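Sourdough starter moisture trials, notebook 2
Bench log, continued from the January pages

Switched flour. The Görtz rye ran out and the replacement sack is Salano medium rye, coarser to the touch and a shade darker. All earlier rise figures were taken on Görtz, so nothing from here on should be plotted on the same axis without a note. I have started a new sheet in Provgate and left the old one locked.

Set-up as before: straight-sided jar, rubber band at the starting level, lid resting and not screwed down. Jar tare is 448 g. Fed at 1:2:2 by weight. Water from the tap, left standing overnight in the open jug. Cabinet set to 26 C; the probe on the upper shelf reads a little under that and the lower shelf reads true, so both jars went low.

Jar A, 100 percent hydration. Domed early, flattened, and left a clear tide line on the glass. Smell sharp, slightly of apple. Jar B, 80 percent. Slower, held its dome longer, stiffer on the spoon. Gross weight of B with lid and contents came to 753 g before feeding. Discard from both went into the cracker dough – see the back pages for salt.

Unresolved: whether the slower rise in B is the hydration or the new flour. Both changed against the last Görtz run, which was a poor choice on my part. Next run keeps Salano and goes back to 100 percent in both jars, one fed with chilled water. If the two jars still differ, the shelf position needs looking at before the recipe does.

Float test dropped from the sheet. It passed on a jar that later gave a dense loaf and failed on one that baked well. Rise against the band is enough.
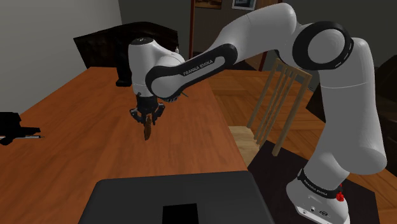
Dreltville, 18 August 2025

Test loaf from jar A. Dough mixed short, rested, folded at intervals and shaped late in the afternoon. Bulk was taken by volume and not by the clock. The dough was slack at shaping and spread on the peel, so the rye share at 19 percent may be too high for this sack. Crumb even near the base, tighter under the crust. Slight gumminess when cut, though I cut it warm.

Changes for the next bake: hold back part of the water until the first fold, lower the rye share, leave the loaf uncut until the following morning. Oven stone to go in earlier – the base was pale at the center.

Spare starter dried on parchment, crumbled and jarred. Label reads Salano, first drying. Scale battery needs replacing before the next feed.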